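5 September 2020

Notebook, open day at the Flandier test garage

Up early, car loaded by six, and still we were the second-last team to find a bench. Farzana had the laptop, I had the box of cables and the good screwdriver, and Wajid Minhas from Fallico met us at the gate with passes and a map he had drawn himself. Great day. Writing it down tonight while I still remember who said what.

Morning was the demo proper. Fallico's drive stack is now at the stage where they let visitors sit in the back and watch the planner's output on a small monitor, with a safety driver up front, hands on knees. I got the second run. What I liked most was how calm it is! I was expecting the twitchy steering we had in December, where every faded line gave us a little wobble, and there was none of it. It slows early for bends, earlier than I would, and holds its lane in the middle of all sorts of old paint. Wajid says they stopped trusting any single marking and now fit the whole set together over a longer stretch. We talked about doing that ourselves last year and never got to it. We should.

After morning tea there was a replay session in the back room, and that was the part I had really come for. They put recorded road frames up on the big screen and ran the lane module over them live, with the old version and the new one side by side. Anyone could call out a frame and ask for it again. The residential ones drew the most questions, especially a wide road with a gentle bend and dashes all over the left-hand side, where you have to decide which of them belong to you.

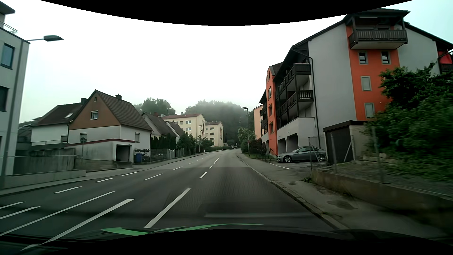 Bajwa Road Robotics Club — Perception Group

Farzana asked straight away about the reflection down near the hood, the pale horizontal one lying over the asphalt. Good question, because our own detector loves that kind of thing and will happily call it a stop line. Fallico mask a fixed band at the bottom of the view and throw away anything found in it. Crude, but cheap. The catch is that you lose the nearest piece of the long stripe on the left too, and they accept that and pick it up farther along. I would like to try a softer version, where the band gets a low weight and isn't cut out completely. Farzana thinks the hard mask is fine and I am overcomplicating it. Bet of one coffee.

Other point from the same frame: the change in the asphalt, darker up close and lighter farther off. Their old threshold was global and ours still is. Theirs now goes by strips. There was also a long chat about the patches on the right sidewalk, and whether a free-space module should care about them at all when there's a curb in between. The room was split. I say leave them in the training set, they're good practice.

Numbers I scribbled on my hand and am copying here before I wash it:

replay set shown today: 3,728 frames
of those, bends: 256
bends where old and new versions disagreed: 132
frames they are willing to share with us: 2,000

The last one is huge for us. Wajid will send the form, Farzana to sign. Labels come in their own format, so somebody has to write a converter, and I suspect that's me.

Afternoon was tours. Mornetti had a bench with a brake actuator cut open so you could see the gears, and they let you drive it with a knob. I went back twice. Their controller logs at a much finer step than ours and the plots were lovely, really clean, with none of the sawtooth we get on ours. I asked about the filter and got a proper answer with a sketch, now taped inside the back cover of this book.

To do:
— strip-wise threshold on our own bend clips, old code kept behind a flag
— hard mask against soft weight, same clips, Farzana to judge
— converter for the Fallico labels
— ask Wajid how they handle lines hidden by a parked car, forgot to ask
— return the Flandier visitor pass, still in my jacket pocket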